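We use cookies to remember your settings and to count visits. By continuing to use this site you accept this. Accept / Manage choices

Wadel: lining up camera and arm data for a two-arm bag opening task

Student project report, Matberg
January 24, 2020

1. What the project set out to do

The robot in our lab has two arms, each with a gripper and a depth camera at the wrist. A further camera looks down on the table from the head position. The long-term task is to pick up a soft bag, pull its mouth open and hold it so that something can be put in. My part was software only. I wrote Wadel, a program that reads the logs from one attempt, puts all the streams on the same clock, and gives a running estimate of whether the bag is open.

The work started in June. Before that, attempts were saved by Enmont, the older logging package, which writes one file per camera and one file per arm. Each file has its own timestamps. Enmont was written for a single arm and a single camera, where small clock errors do no harm. With two arms pulling on the same piece of cloth they matter a good deal. If the left gripper's force reading is matched to a picture taken slightly later, the fabric seems to move before it is pulled, and any model trained on that data learns the wrong thing.

The wrist views caused most of the trouble. They swing quickly between the work surface and the rest of the room, and a wrist camera may see the other arm, the wall panels, a ceiling light or part of a person, with only a corner of the cloth at the bottom of the view. The first version of Wadel treated every view as if the bag were in the middle of it, and gave confident answers from pictures that were mostly white panel.
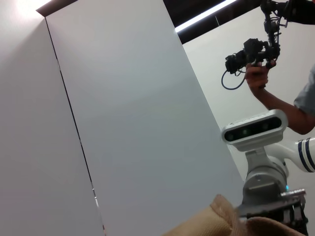

2. Lining up the streams

Wadel does the alignment in two passes. The first pass uses the timestamps as written. It reads every file into a table, sorts by time and throws away entries that go backwards. Backwards entries are rare, but they happen when the logging computer corrects its clock during an attempt.

The second pass looks for the remaining offset between each wrist camera and its own arm. When an arm starts to move, the whole view from its wrist camera shifts at once. Wadel measures how much the picture changes from one frame to the next and compares this with the speed of the wrist worked out from the joint log. It slides one signal along the other, up to 1,000 milliseconds either way, and keeps the offset with the best match.

This cannot be done for the head camera, because it stays still. For that one I used gripper closing. The fingers are tracked in the head view and the moment they stop is matched to the moment the gripper reports contact. It is less accurate than the wrist method, and if the fingers are hidden by the fabric it does not work at all. In those attempts Wadel falls back on the raw timestamps and writes a warning into the output file.

I also tried a method that matched the two wrist cameras to each other directly. It was slow and worse than matching each to its own arm, so it was removed. The code is still in the repository under an "old" folder.

3. Estimating whether the bag is open

The open/closed estimate is made from the head camera where possible. A small network marks the pixels that belong to the bag and then splits them into outside, rim and interior. The estimate is the interior area divided by the total bag area, smoothed over time. I labelled 2,902 frames by hand to train it, taken from 116 recorded attempts. Labelling was done in a plain drawing tool I wrote for the purpose, and took longer than any other part of the project.

Frames were picked at random within each attempt at first. This gave a large number of nearly identical frames from the start, when the arms are waiting. After the first batch I changed the picker so that it prefers moments when at least one gripper is closed and moving. 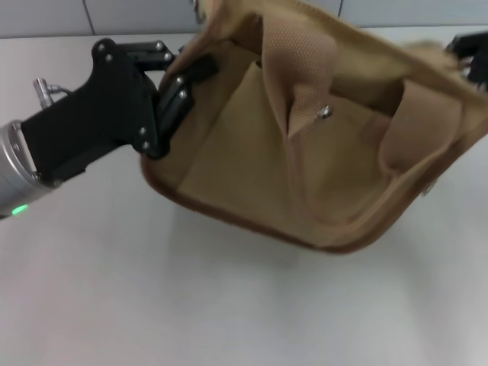 The split between rim and interior was the hardest thing to label in a consistent way. My first rule was that anything darker than the outer fabric counted as interior, which sounded simple and failed on most bags. On the tan pouch the darkest part is the brown binding along the rim and lower edge, while the inside is much the same colour as the outside. The mesh flap that stands up in the middle and the pocket panel bulging on the right also break the interior into pieces, and the first network took the fold at the top of the flap for a second rim. I rewrote the rule so that the label follows the edge of the opening and everything inside that edge is interior, including flaps and pockets. All the earlier frames had to be checked again under the new rule.

Motion blur was handled by leaving it in. Sharp frames only would have been easier to label, but the controller needs an answer while the cloth is still moving. Where the back edge was blurred I drew the line through the middle of the blur.

4. Using the wrist cameras

The wrist views come in when the head view is blocked. They are too close to judge the whole opening, so Wadel asks them a smaller question: is there fabric between the fingers, and is it the rim or some other part of the bag? The controller needs to know this before it pulls. Pulling on a side panel drags the bag across the table, and pulling on the rim opens it.

For each wrist frame the program first decides whether the view is worth using. It works out from the joint angles where the table should be, and skips the frame if too little of the table is in view. That one check got rid of the confident wrong answers described in section 1. It does skip some frames in which the bag is lifted and perfectly visible – I have not found a better rule yet.

The fingers themselves are often hidden once they are inside the folds. In that case the network has only the shape of the cloth around the gripper body to go on. I added the gripper's own width reading as a second input, so that a gripper which is not fully shut is taken to be holding something. The width alone cannot tell rim from side panel. Together with the picture it does better, although thick seams still confuse it.
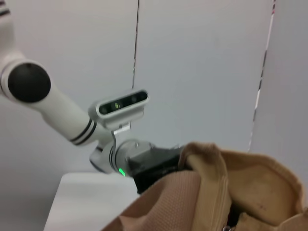

A thick seam and a bound rim give nearly the same width reading, and both stand up as a ridge when the bag is pushed from the side. For now Wadel reports "unsure" in these cases, and the controller is expected to lift slightly and ask again. The lift changes how the cloth hangs and usually settles the question one way or the other.

5. Connecting it to the controller

The controller runs on a separate computer under Begović, the lab's task planner. Wadel sends it one short message per update: the open/closed estimate, the grasp type for each gripper, and a flag for each camera saying whether it was used. Begović decides what to do with this. I kept the message as plain text because it made faults much easier to find.

Two things went wrong at this stage. The first was that Begović treated a missing message as "closed", so that a short network delay made the arms pull harder. It now holds still until the next message arrives. The second was that left and right were swapped in my grasp report, which went unnoticed for some time because most of the test attempts were symmetrical.

6. What is left to do

The fallback for hidden fingers in the head view should be replaced. One idea is to use the small status light on each wrist as a tracking point, as it is bright and shows up well against the grey housing. This has not been tried.

The network was trained mostly on light-coloured fabric. Dark bags need their own labelled frames, and I would expect shadows inside the bag to be a problem there. The drawing tool and the labelling rule are both written up in the repository, with a list of the frames I was least sure about.

Wadel still reads the Enmont file format and needs no change to the recording side. To run it on a finished attempt, give it the folder name and an output path. The settings file in the same folder holds the search window, the smoothing length and the table check, and the values used for this report are the ones saved there.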